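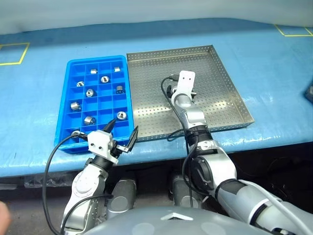

Parts, Trays and Patience: An Interview With the Automation Lead at Dekis

Much of the public discussion of robots concerns the home: folding shirts, loading a dishwasher, putting groceries away. The work under study at Dekis is plainer. Small metal parts sit in a blue compartment tray, and a steel tray with a perforated floor stands next to it. A two-armed machine is asked to deal with the parts, and the people responsible for the line want to know whether it can do so for a full shift.

The Dekis automation lead spoke with us for this series in August, shortly before the second phase of the evaluation. The conversation has been edited for length. In keeping with the practice of the series, interviewees are identified by position only.

Asked why the company had chosen such a modest task, the automation lead said that it had been selected from a list of 30 candidate jobs put forward by supervisors. "We asked each department to name the work that people are least willing to be assigned to twice in a row. Tray handling before washing came up in every response. It is light work and it is simple to explain, but it is hard on the wrists and on the attention. After an hour a person begins to put parts down without looking at them."

The parts are small, shiny cylinders with a hole through the center. According to the automation lead, these qualities account for most of the difficulty. "A polished surface shows the camera whatever lamp is above it. The same part can look like two different objects depending on whether it is standing up or lying on its side. A new employee understands within a minute that it is one part in two positions. The machine had to be shown many times."

The showing was done by the operators themselves. Under an arrangement with Protier, which supplies the training software, staff guided the arms through the task and the recorded motions were used to teach the system. The first phase drew on 500 such runs. The automation lead described this as a small number by the standards of the field and a large one by the standards of a working plant. "Every run has to be set up by someone. The cells have to be filled differently each time, some standing, some lying down, many left empty. If the tray is always filled in the same way, the machine learns the tray and never learns the part."

The layout of the table received similar care. Yellow tape marks out zones on the light blue sheet that covers the work surface. "The tape is for us," the automation lead said. "People move things. They put down a cup, they lean on the table, and a tray shifts by the width of a finger. A person corrects for that without noticing. In the first weeks our system did not, and we lost a good deal of time to trays that had drifted."

On the central question, whether machines are ready for chores of this kind, the answer was measured. The automation lead reported that the arms can pick a standing part from an open cell with a reliability the plant would accept. Parts lying on their sides remain the weaker case, above all in cells next to a wall of the tray, where two narrow fingers have little room to open. "A cell is a small box. The fingers have to enter, spread, close and come out again without catching the divider. When it goes well it looks like nothing at all. When it goes badly the whole tray moves, and then every part in it is somewhere new."

Speed is a separate matter. An experienced employee clears a tray in far less time than the machine, and the automation lead did not expect this to change within the year. The argument made to management concerned the hours between shifts, when no one is assigned to the station. "If it works slowly and steadily from ten in the evening, the trays are ready when the morning crew arrives. We do not need it to be fast. We need it to stop safely when it is unsure, and to leave the tray in a condition that a person can pick up from."

We asked whether the steel tray presented its own problems. The automation lead said that it did, and that they had been underestimated. The base is full of small round holes, and light spreads across the metal in bright patches. "For some time the system treated certain of the holes as if they were the ends of parts. It would reach down and close on nothing. Voyle, our lighting contractor, changed the angle of the lamps for us, and this helped more than anything we did in software that month."

Employees' views were also discussed. A group of 21 operators was consulted before the evaluation began, and a written undertaking was given that the station would not be used to reduce positions on the line. The automation lead acknowledged that some concern remains. "They ask fair questions. Who clears a jam at night? Who is responsible if a part is scratched? We have answered the first. The second is still with the quality department."

The conversation turned, finally, to the home. Hivska, a sister company, is studying kitchen and laundry tasks, and the two teams exchange results every 4 weeks. The automation lead was cautious about drawing a line from one to the other. "Our table is the same height every day - a kitchen drawer is a different drawer in every house. I am asked at family dinners when a machine will empty the dishwasher. I say that it can put a clean spoon in a tray today if you are willing to tape the tray's position on the counter. Most people are not willing."

The second phase will introduce a part of a different diameter, mixed in the same tray with the first. Results will be shared with plant supervisors before a decision is made on a second station.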